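Notebook, arm build, October

Sunday, started after lunch

Picked up from last time with the wrist camera bracket. The old one was two pieces of aluminum angle and a hose clamp, and it shifted a little every time the wrist joint came up hard against its stop. Printed the new version at the shared shop overnight. It fit after I opened the two screw holes with a hand drill. Reminder to add clearance in the drawing before printing another.

The camera now sits lower and closer to the fingers. Focus is the weak point. At the height where the gripper can pick something up, the picture goes soft. I turned the lens ring as far as it wants to go and put a dab of nail polish on it so it stays. Merle Tipoki says the lens from the Nendley kit focuses nearer and that there is one in the drawer under the Prastent power supply. Did not find it. Found the spare fan for the driver box, so the search was not a total loss.

Wiring

Moved the camera cable to the outside of the forearm. Inside the tube it was rubbing on the elbow pulley, and I could see the braid starting to fray. There is a service loop at the wrist now, tied down in two places. Rotated joint 5 by hand through the full range with the power off, then again under power at low speed. The loop touches the bracket at one end of travel but does not catch. Will look again after a week of use.

The ground wire to the gripper board had a poor crimp. This may be what caused the resets we were getting last month, or part of it. Cut it off, recrimped, pulled on it, good. Supply voltage at the board stays steady with the fingers closing, which it did not do before. I have not run it long enough to call the resets fixed.

Gripper

New pads on both fingers. The foam ones tore. These are cut from a bicycle inner tube and glued with contact cement. I left the cement an hour before closing the fingers, longer than the can says. Left finger pad is a hair proud of the tip, trim it.

Encoder on the gripper motor reads 3,822 counts from fully open to the stop. Put that in the config as the travel limit and backed the soft limit off a little from there. The old number in the file was from before the gear change and made no sense at all. If anyone swaps the gear again, redo the homing routine and write the new number here, please, and not on the tape on the bench.

Homing itself works. It closes slowly until the current rises, stops, opens a bit, closes again slower, and takes the second reading. Ran it several times in a row and the readings agreed well enough that I stopped looking at them.

Camera view

With the bracket in its new place I lowered the arm to working height and left the stream open on the laptop while I changed exposure by hand. Auto exposure is off now. On pale things it kept hunting, up and down, and the tracker lost its points each time it did.
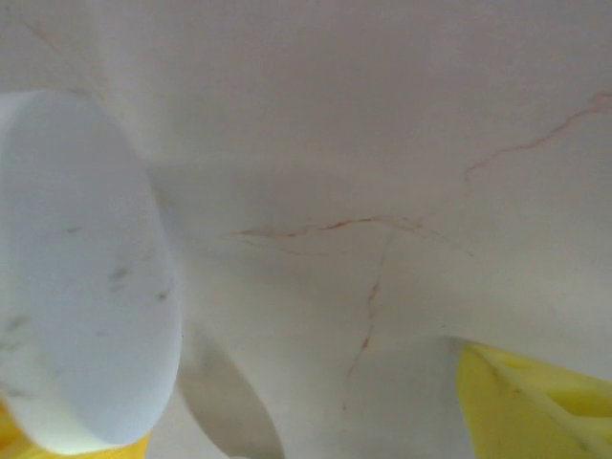
The tracker needs corners to hold on to, and a plain pale surface gives it very few. Thin lines help if they have enough contrast and are in reasonable focus. Soft lines slide around, and the tracker will happily follow a point along the line and report that the arm moved when it did not. I raised the minimum corner score to 60 and the false motion got smaller, but so did the number of points. With too few points it drops out and the arm holds position, and I would take that over it wandering.

Color is easier. The yellow threshold works even when the edges are blurred. I can get a usable mask on yellow against white with the shop lights on or off. For the first pickup routine I am going to use the color mask for the coarse approach and leave the corner tracker for later, when there is a better lens.

Also tried the small ring light Merle brought in. At this distance it made a glare spot in the center on anything glossy. Taped a piece of baking paper over it and the spot spread out, but then it adds hardly anything over the ceiling lights. Took it off again. It is in the Steinbach box with the other lights.

Software

The Gakura board drops the stream when the arm controller and the camera are on the same USB hub. Moved the camera to its own port. No drops for the rest of the afternoon. The udev rule still points at the old port, so after a reboot the camera comes up under the wrong name. Fixed by hand for today, needs a proper fix.

Changed the jog step near the table from coarse to fine automatically when the height is under the set limit. Twice before this I have put the fingers into the bench because I forgot to switch. The emergency stop was tested at the start of the session and again after the wiring was moved. Both times it cut motor power and left the camera running, as it should.

Left to do

Trim left pad
Fix udev rule
Clearance on the bracket holes, reprint
Find the Nendley lens or order another
Long run with the gripper cycling, watch for resets
Write down the camera to finger offset, measured from the new bracket (the value in the config is still for the old one, do not trust it)

Power off at the wall, arm parked on the wooden block. The shop vacuum bag is full.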